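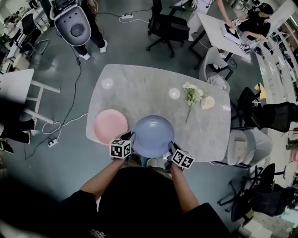
Two round plates, one small cup and a sprig of white flowers on a marble-patterned top.

How to Set a Small Table Without Buying Anything

Most table-setting guides are shopping lists. You read 300 words about "layering" and end up with a charger plate, a runner and 4 kinds of napkin ring. I don't own any of that, and I doubt my guests have missed it.

Start with the top. If it has a pattern, leave it bare. I tried a cloth over a marble pattern one June and it looked like a hospital tray.

Clear everything off, then wipe. Plain water and a drop of dish soap will do. Buppha Intarasuk swears by vinegar, but on real marble that can etch the surface, so keep it for the printed stuff.

Put the big plate down first. Hold it by the rim with both hands and set it near the front edge, in the middle of where the person will sit. The books say one inch from the edge. I say far enough that a sleeve won't catch it.

Now the second plate. Pink next to lavender-blue sounds like a baby shower, and I was ready to hate it. It's fine. Matching sets are oversold anyway -- break one plate and you're hunting for a pattern they stopped making.

Cup goes on the right, upright, a hand's width from the side of the table. Small cups tip easily, so fill them after people sit down.

Flowers last. One stem is plenty. Lay it flat beside the plate with the cut end toward you, and trim it if it's longer than the plate is wide. Châu Văn puts hers in a vase, which is pretty until you want to see who you're talking to.

Then sit in the chair and reach for things. If your elbow hits something, move it, whatever the diagram says.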